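About Rimgate

Rimgate is an equipment planning office for institutions that intend to buy robotic arms and related automation. We serve community colleges, residential care providers, food service departments and small manufacturers. Our work begins before a vendor is chosen and continues until the equipment has completed its first year of use. We do not sell hardware, and we accept no commissions from those who do.

The office was founded by Phyllis Goodall, who spent the earlier part of her career in capital purchasing for a public school system. She remains our director and signs every budget report that leaves the building.

Who We Serve

Most of our clients are buying a robot arm for the first time. They usually come to us with a grant award, a line in next year's budget, or a quotation that they would like a second party to read. Our clients range from single departments to organizations with several sites. We ask each of them to name one person with authority over the budget and one person who will work beside the equipment, and we meet with both throughout the project.

How We Plan a Purchase

Every engagement follows the same sequence. We first prepare a task statement, in which the client sets down in ordinary words what the arm is expected to do. Statements such as "assist in the kitchen" are returned for more detail. Statements such as "open the oven door and leave it fully lowered" can be tested and priced.

We then study the task in simulation. Our modeling group, known within the office as Tetaner, builds a working model of the setting and runs candidate arms through the tasks in the statement. The library currently holds 173 household and light commercial tasks, and clients may request additions. Reach, mounting height, gripper style and clearance can all be compared at this stage, before any deposit has been paid.

Kitchen tasks from the Tetaner library, with a countertop oven as the work object:

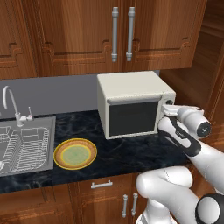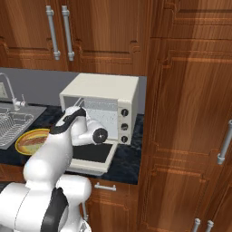 What a Budget Report Contains

A Rimgate budget report covers the full cost of ownership over the planning period selected by the client. The price of the arm is often the best understood figure in a proposal, and we give equal space to the items that surround it. These include mounting and floor work, electrical service, grippers and replacement finger pads, safety assessment, software licenses, staff training, spare parts, insurance and eventual disposal.

Each item is marked as quoted, estimated or unknown. Unknown items are listed on the first page of the report together with the name of the person responsible for resolving them. We recommend that a client not issue a purchase order while any unknown item could change the choice of equipment.

Simulation results are attached as an appendix. They are used to compare options and to narrow the list of suitable equipment. They do not replace an acceptance test on site, and our reports state this plainly. Funds for the acceptance test appear as a separate line so that they cannot be absorbed by other costs.

Our Programs

Gevaritz is our program for colleges and training centers. It supports the planning of shared laboratories in which several courses use the same equipment. Participating schools receive a scheduling model, a draft maintenance agreement and a replacement plan that can be submitted with an ordinary capital request.

Ticona is our program for care providers and food service departments. It gives particular attention to fixed cabinetry, sinks, counter depth and appliance doors, all of which affect where an arm can be mounted and how much of the counter remains available to staff. Enrollment in Ticona includes one site survey and one revision of the task statement.

Both programs run for 12 months. Other organizations may engage us for a single report, which normally takes about 6 weeks from receipt of the completed task statement.

Independence and Records

Members of our staff may not hold a financial interest in any supplier named in a client report. Vendor demonstrations are attended at our own expense. When a client asks us to recommend a single supplier, we provide our scoring sheet and the written comments of each reviewer.

Project files are kept for the full planning period. Clients may request a copy of their file at any time, including the simulation settings used in their comparison. Files are not shared between clients without written consent from both parties.

Working With Us

Organizations planning for the coming budget year are encouraged to submit a task statement by the end of December. Statements received later are accepted throughout the year and are reviewed in the order in which they arrive. There is no charge for the first review.

Our offices are in Suite 2454 and are open to visitors by appointment from 9:00 a.m. to 4:30 p.m. Please direct inquiries about Gevaritz and Ticona to the program desk, and inquiries about existing reports to the office of the director.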